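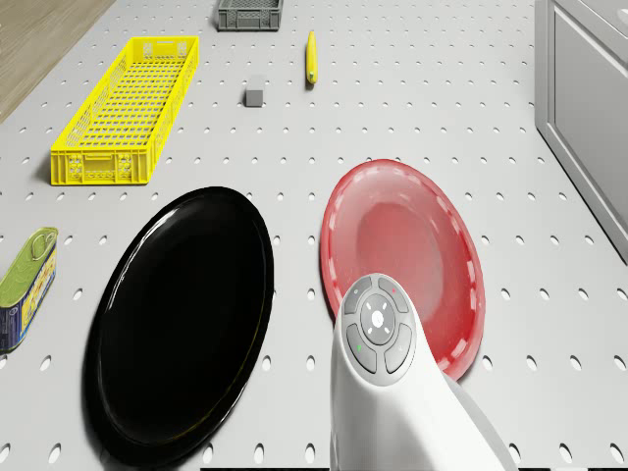
Sorting Out the Bin: What Happens When You Buy 39 Pounds of Other People's Bricks
Final project report, Hobby Collecting and Material Culture seminar
Chun-yin Yen
Submitted 05/06/2022

1. Where the bricks came from

The lot was advertised as "building blocks, mostly complete sets, smoke free home." I can vouch for the smoke. It weighed 39 pounds, came in two garbage bags, and cost more than I put down in the funding form, where I rounded in the direction of optimism. My question was a simple one: can a person with no instructions, no boxes and a free June rebuild a discontinued set from mixed secondhand parts, and does the result count as the set?

The set I picked was the Nika station, put out by Bollell for a few years and then dropped. It has a following on the Ikix forum that is small and very sure of itself. There are 757 pieces on the parts list, if you believe the parts list. The forum has a thread about why you shouldn't.

2. Method

I sorted by shape first and color second. Everyone who has done this before told me to do it that way, and I ignored them for a full week. Sorting by color feels great. You get a lovely pile of gray, and then you spend your evenings digging for one particular gray hinge in a heap of gray things that are all pretending to be hinges.

After the re-sort I checked each part against the list and put it in one of 2 groups: "right" and "close enough to start an argument." The second group grew faster. Clone bricks were the main problem. Several firms made parts that fit Bollell studs, and Chang was the best of them, so good that the only tell is a slightly softer click. I got decent at hearing it. My roommate did not consider this a skill.

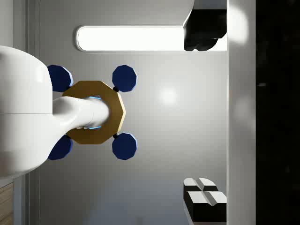
The Nika's main trouble spot is the docking collar. In the original it was a single molded piece, and it was the first thing to crack, go missing or get eaten by a dog. Replacements cost silly money. Without it, the boom has nothing to pass through and just sticks out of the hull like a dropped straw. What I was after has the same basic look as the gold ten-sided ring in the picture, with the white arm coming out through its middle and the dark blue pads set around it like the corners of a square. Bollell's was a plainer affair, but the principle of a straight-edged collar around a round boom is the same, and the straight edges are what make it hard to fake with ordinary parts. Curved bricks give you a donut. Hinge plates give you a polygon, though mine came out with one side shorter than the others and a gap I have chosen to face toward the wall.

3. Results

By the end I had the hull, both engine pods, most of the interior and a collar that stays on if you don't breathe near it. I logged 1,003 parts as possible matches, more than the whole set calls for, and was still missing the left ladder. Anyone who has bought a bulk lot will know the feeling. There were enough roof slopes for a village.

I posted the build to Ikix and asked whether it counted. Replies fell into camps. One side held that a set is its design, so any part of the right shape and color is fine. The other held that a set is its plastic, and that one Chang brick makes the whole thing a "tribute." Malcolm Horrocks, who has been on the forum longer than the search function, wrote that he had owned three Nikas from new and none of them matched the parts list either. He then asked if I was selling the roof slopes.

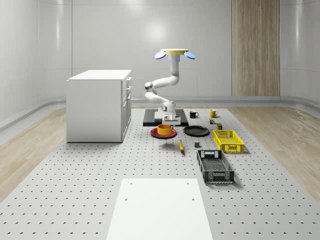
That reply did more for the project than my literature review. If the factory sets varied, then the "complete" Nika that everybody measures against is partly a thing the forum agreed on later. I went back through the old threads and found the parts list had been typed up by a member from his own copy, with two corrections from someone else's, and a note saying "ladder might be wrong." The note dropped off when the list was copied to the wiki. I had spent most of an evening hunting for that ladder.

4. Problems and limits

I only rebuilt one set, from one lot, and I badly wanted it to work. My ear for clone clicks was never tested blind. The color matching was done under a desk lamp that makes white look yellow, and old white look like cheese. I also lost track of where a handful of parts came from after knocking over a tray, and those are listed in the appendix as "floor."

5. What I would do next

Get more parts lists from people who bought the set new, and compare them before buying a single brick. Malcolm has offered to count his. He has also offered again on the slopes, and we are still apart on postage.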